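Shared 20 times

So I've been meaning to write this up since May and kept putting it off, mostly because my thumbs hurt. I'm only half joking. I have spent most of my spare afternoons opening and closing a pair of plastic fingers over other people's furniture, and I love it, and my partner thinks I have lost the plot.

Some of you will remember that I signed up to help Idun Hovland with her tidying project, which goes by the name of Plorden. The plan is to have a robot arm that can clear and lay a table, and do it on tables it has never met before. You'd think the arm would be the exciting bit, wouldn't you? I've seen it twice. What I mostly see is the hand-held gripper, which has the same sort of fingers as the arm and a camera looking over them, and you walk about with it and do the job yourself while it records. Pick up the coaster, put down the coaster, turn the card round to face the chair, next go.

Before that we did it all by remote control in the Wolemholm workshop, and oh, I was bad at it. You sit at the desk with a controller in each hand and the arm copies you a tiny moment behind, just long enough to make you doubt yourself. I would reach for a mug, think I'd missed it, reach a bit more and knock it flying. Idun is brilliant at it. She has this very slow, floaty way of moving, like someone icing a cake, and she never seems to correct herself. My runs looked like a wasp at a picnic. Out of my first 20 we kept 2, and I think one of those was kept to be kind.

The gripper suits me much better. There's no lag and no guessing how far away things are, and you can feel it when the fingers have got hold of something. The snag is that you go too fast. Your own arm knows how to pick up a bit of card, so you do it the quick human way, with a flick at the end, and a flick is no use to an arm that can't flick. I had a whole batch sent back with the note "lovely, now do it as if you were tired". So that's what I do now. I pretend it's half past four and I've had no lunch (often true).

A few things I've picked up, in case anybody else is starting out:

Open the fingers all the way before you go in. I used to open them just enough for the thing I was after, because it felt neat, and then I'd catch a corner and shove it across the table. Wide open, come down, close, wait a beat, lift.

Start from a different spot each time. I'm terribly lazy about this and will stand in the same place all afternoon if you let me. Then the robot learns that coasters live at the front left of the world, and it goes off looking for them there.

Leave your mistakes in if you fix them properly. If I drop a card and pick it up again nicely, Idun wants that one more than the clean ones. If I drop it and say a rude word and stop, that one goes in the bin. (There's no sound on the recordings, thank goodness. I checked.)

Don't slide flat things to the edge of the table to get under them unless you mean to do it every time. I did it for one session and not the next, and we ended up with an arm that would start sliding, change its mind and then pinch at the air. It was like watching me try to choose a sandwich.

The biggest headache so far has been glass. We did plain tables first, all Wolemholm's own, and the numbers looked great, and then someone moved the arm to a glass top and it behaved as though the ground had opened up. I can see why! You've got the floor showing from underneath and the windows showing from on top and somewhere in the middle there's a thin white thing you're supposed to pick up. Even by eye I've set the fingers down too early a few times, and the clunk goes right through you.

So the current stretch is all glass and daylight. Idun's target is 2000 good goes, spread over as many tables as we can beg, and when I last looked we had 230 from me. I'd hoped for more, but you lose a lot of them to the light changing or to me bumping the rim on the way out. Flat things are the main course: mats, menu cards, coasters, that kind of stuff. They're horrid to pick up, and they're what's left lying about on every table in the world.

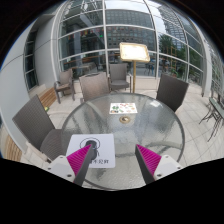
Do you need to be good with computers to do the showing part? Anyone with a steady hand and a bit of patience can learn it in an afternoon, and the computer side is somebody else's job entirely.

I did ask Idun whether all this would be quicker with the remote controls now that I've had more practice, and she laughed for slightly too long. She still uses them for anything heavy, and for the checks at the end, where the arm has a try on its own and she only takes over if it gets stuck. That bit I could watch all day. It came at a coaster last time with that slow, tired reach and then waited a beat before lifting – my beat! I was absurdly proud. It then put the coaster down on top of another coaster, and that wasn't anything I'd taught it, or I hope it wasn't.

Next up is cloth, which I'm dreading. Napkins don't stay the same shape from one go to the next, and Idun wants them folded, and I can barely fold one with my actual hands. Zurkside has offered us a room with long tables and terrible curtains, so at least the light should stay put. I've also been told to try my left hand for a few sessions so that the reach comes in from the other side. Wish me luck with that, I can't even stir tea left-handed.

For those who asked under my last post: yes, the foam tape round the handle helped a lot, and no, I haven't got round to reading the Ó Néill book yet, it's still by the bed under the other ones. I'll put up the thumb stretches when I find the bit of paper I wrote them on.

2 comments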